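Plamar Kitchen Help > Breads and doughs

Cheese filling leaks out of flatbread during baking

posted by Grønli

I make a stuffed flatbread in a Dudix countertop oven at the highest setting. The dough is 200 g flour, 2 g instant yeast, salt and water. The filling is grated low-moisture mozzarella with feta. On most attempts the seam opens and the cheese runs onto the tray. Resting the dough longer made no difference. Is the dough too wet, or is the filling the problem? 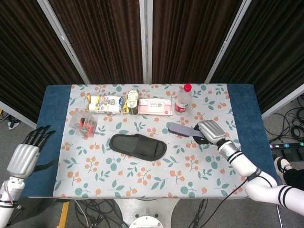 I have also tried an egg in the filling. It held together better but came out rubbery.

2 replies

Flinari
Most likely the filling. Feta carries a lot of brine, and the steam has to go somewhere. Crumble it, salt it lightly, leave it in a sieve for 18 minutes, then press it in a cloth. Mix with the mozzarella and chill. Roll the dough thicker in the center than at the rim – the rim gets gathered and doubles up anyway. Keep oil and cheese off the rim or it will not seal. Pinch, turn seam side down, flatten by hand and cut a small vent in the top. Skip the egg if you press the feta properly.

On hydration, you gave no water weight, so I can't say. For that much flour I would start at 120 g.

dough_1635
had the same thing with mine, went to a dry frying pan with a lid and it stopped. medium heat, flip once. doesn't brown as evenly but no leaks so far. use less cheese too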